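When the surgery rang to say my new GP would be Dr Karaca, over at Rirbridge, I'll admit I sulked a bit. I'd been with the same practice for 29 years and I knew which chair in the waiting room had the wobbly leg. But the old building has closed, we've all been moved across to the big health centre, and there was nothing for it but to find the bus timetable and get on with it.

The bus is the 514, and it takes you round every close and crescent in Skanitby before it remembers where it's going. I quite enjoyed it (I had a flask and a window seat) and I still got there far too early, so I had plenty of time to look around. It's bright, I'll give them that! There's a proper pharmacy by the entrance, and the blood test clinic is just along the corridor, which used to mean a separate trip to the hospital and half a day gone.

Serpil Karaca was lovely. She'd read my notes before I came in, all of them as far as I could tell, and she asked about my knee before I'd got my coat off. We went through my tablets one at a time and she's stopped 2 of them, the ones that were making me dizzy in the mornings. I'd been putting up with that since the spring and thinking it was my age. She also wants me to see the physio, and I was booked in for November before I left the room, so I came out feeling rather well looked after.
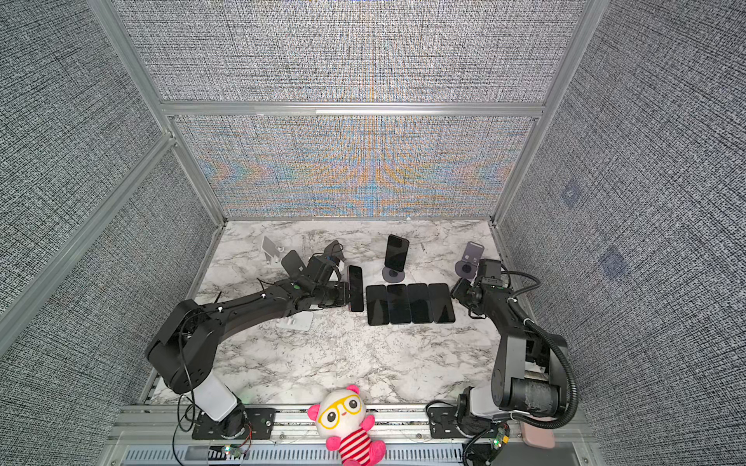
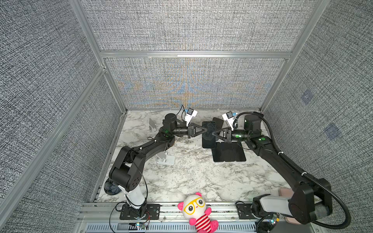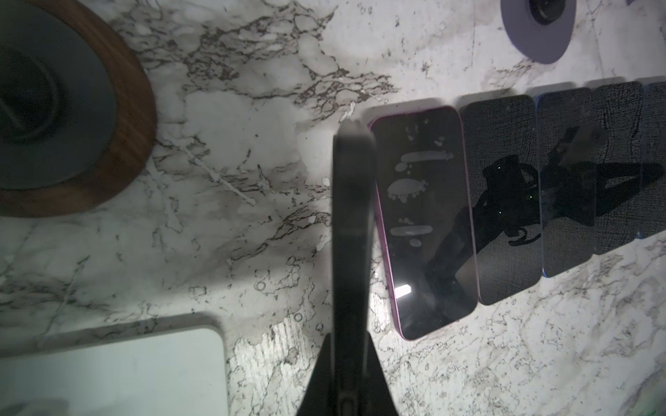
My one grumble is the phone line. You ring at eight in the morning like everybody else in the county, and then you sit there listening to the same bit of piano until your tea's gone cold. The receptionist told me they've taken on 2000 extra patients with the move, poor things, and she said the afternoons are much quieter if it isn't urgent. I've written that on the calendar in the kitchen so I don't forget.

Anyway, if you're one of the old crowd and you've been putting off going over there, do make an appointment. Sit on the left-hand side of the bus for the view of the river, take your repeat prescription slip with you, and ask for the ground floor desk, as the upstairs one is only for the children's clinic. I'll let you know how I get on with the physio.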